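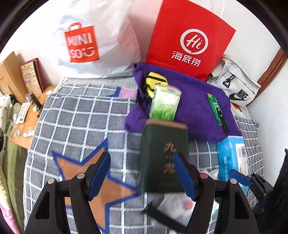
Checked blanket with an orange star, shopping bags along the wall.

Trotdale Bedding and Linen Bank
Progress report to the Idico Community Fund, period ending March

Prepared by Beca Foulkes, program coordinator

Families supported
We supplied bedding to 111 households this period. Most were referred by the settlement service or the women's refuge, and the rest came to the counter on their own. Demand was strongest for single and king single sizes. We still can't meet every request for cot sheets and have been giving out flannelette cut down from larger sheets where parents are happy with that.

Staffing
Lihua Xu started in the paid part-time role and has taken over intake and the referral phone. Calls are now returned the same day in most cases. Sorting shifts are covered except during school holidays, when we closed for 2 weeks.

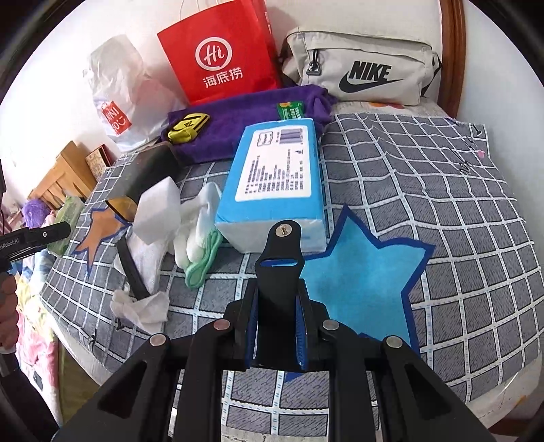

Laundry costs were higher than budgeted. One of the two dryers failed and we used the laundromat on the main street until the part arrived. The repair has been paid from the maintenance line, and we ask to move the remaining laundromat cost to contingencies. Receipts are attached to the financial statement.

Mending sessions
Eight sessions were held at the Jitum Hall. Attendance was steady but lower than we planned for, mainly on wet evenings. We will try a 10 am start next period. Yalçınkaya Textiles donated thread and offcuts, so nothing was spent on materials.

Outstanding items
The shelving quote has come in over the approved amount. We are seeking a second one and will send both before ordering. The updated privacy form for referring agencies is still with their managers for signing.

Next payment
We request release of the second instalment as scheduled.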